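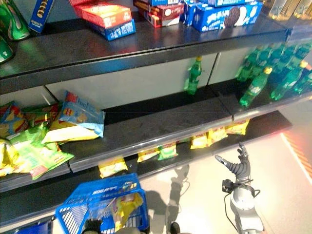
Jallach, May 2026

Figure 1. The shelf station as the head camera has it, with the Joter hand near the right end of the lower shelf and the blue basket at the bottom center.

4. Comparing the hands at the shelf

4.1 Why we chose snacks

We spent a good while at the start of this project arguing over what the hands should be asked to pick up, and we are glad that we ended up in the snack aisle. Our earlier work used blocks and cylinders, which are pleasant to model and easy to buy again when they break, but they had begun to flatter every gripper we put in front of them. A bag of chips is a far less obliging thing. It gives way when you press it, it slides on its neighbor, and the part of it that can be pinched is seldom where the planner would like it to be. Boxes bring a different kind of trouble, since a box of biscuits lying flat on top of another leaves very little for a finger to get under. Bottles are smooth and round and heavy at the bottom, and once one of them has tipped over the rest of the group tends to stop being a row (the green bottles on the middle shelf in Figure 1 will give the reader a fair idea of what we mean).

We also wanted shelves at different heights. The top shelf asks the arm to reach up and over a lip, while the lower one asks it to come in from the front with the wrist held low, and we had a feeling, which the results mostly bear out, that the two hands would part ways there.

4.2 The two hands

The first hand is the Culent, a plain parallel gripper with two flat fingers and soft pads. We have used it for years and know its habits well. The second is the Joter, the multi-fingered hand in Figure 1, where its thumb is out to the left and the other fingers are curled together above the palm. That is close to the posture we call the side pinch, and we came to lean on it for small packets lying along the front of a shelf.

Both hands were mounted on the same gray arm and driven by the same controller, Gashi, with the same speed limits. We did tune the closing force separately for each hand. It seemed unfair to do anything else, because a force that suits a flat pad will crush a bag when it is delivered through a fingertip. The black sensor module on the side of the arm, just below the wrist, stayed in place for both hands, and its readings were logged but not used for control in this section.

4.3 Procedure

Each hand was given 42 picks. A pick counted as a success when the item left the shelf, stayed in the hand during the move, and came to rest inside the basket. If the item went in but brought a neighbor down with it, we recorded a success with a disturbance, and we report those separately below. After five picks in a row we reset the shelf by hand, and we tried not to be too tidy about it. Bags were put back in heaps, with some allowed to hang over the lip, and packets on the lower shelf were laid close to the edge where shoppers would likely leave them.

The order of the items was drawn ahead of time and shared by both hands. The operator was allowed to stop a pick if the arm came near a shelf panel, and a stopped pick was counted as a failure.

4.4 What we saw

On the boxes there was little to choose between the two. The Culent was quicker to line itself up and a bit steadier once it had hold of something with parallel sides, and on the top shelf we would still reach for it first. The bottles were closer than we had expected. The Joter held an upright bottle well but was clumsy with one lying at a slant among others, because its outer fingers needed room that the group did not leave them.

The bags and small packets are where the comparison became interesting. The Culent failed on 19 of its picks, and most of those failures were on bags, where the pads would close on a fold of film and let it slip during the lift. The Joter failed on roughly half as many. Its thumb could slide in under the overhanging part of a packet while the fingers came down on top, and the lip of the shelf, which we had thought of as an obstacle, turned out to be a help in getting the thumb into position.

The Joter was not gentler with the neighbors, though. We recorded four disturbances with it, all on the middle shelf, and in each of them the back of the hand brushed a second item on the way out. We believe a slower exit path would cure most of this, and we plan to try one in September.

4.5 A note on the view from the head

All of the picks were planned from the head camera alone. It sees the fronts of the shelves nicely, but the hand itself can cover the target in the last stretch of a low reach, and for the packets farthest to the right Gashi often had to finish the move on its last good estimate. Both hands suffered from this, the Joter more so for being the bulkier of the two. A camera at the wrist would be the natural remedy, and we take up that comparison in Section 5.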